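Open afternoon at Rutden: the kitchen simulator

Members who signed up for the September visit spent an afternoon at Rutden, where the home robotics team showed how a robot arm is trained before it goes anywhere near a real kitchen. The session started at 2 p.m. and ran a little over time because of questions.

Siiri Strazds, who leads the simulation work, began with the software, called Sevance. It builds kitchens on the computer and puts a model of the team's arm in them. There are 144 kitchens in the current set. Layouts are mixed with wall, floor and counter finishes more or less at random, so some of the rooms look odd. Strazds said the odd ones are kept on purpose. A robot that has only practiced in plain white kitchens tends to do badly when the counter is dark or has a pattern.

Most of the demonstration was shown from the robot's side, looking past the gripper at the counter. The kitchen on the screen had a wood-block counter with a marble-look trim and a wall of small tan tiles. The gripper was open and empty.

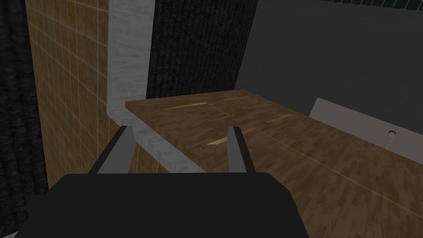 Trying the controls

After the break, visitors could drive the simulated arm themselves with a hand controller. The task was to bring the gripper down to a marked spot on the counter without bumping the edge. Most people needed several tries. Depth is hard to judge on a flat screen, and the team's own operators practice for almost 400 runs before their work is used for training.

The last half hour was in the lab next door, where the physical arm sits on a Plavico bench. It repeated a cup-placing task learned in Sevance. Strazds gave the latest results for that task as 84 percent in simulation, and said the figure on the real arm is lower and changes from week to week.

Slides from the talk are available from the office on request. A second visit is planned for members who were on the waiting list. Groups will be smaller next time so that everyone gets a turn at the controls. Please wear closed shoes for the lab part.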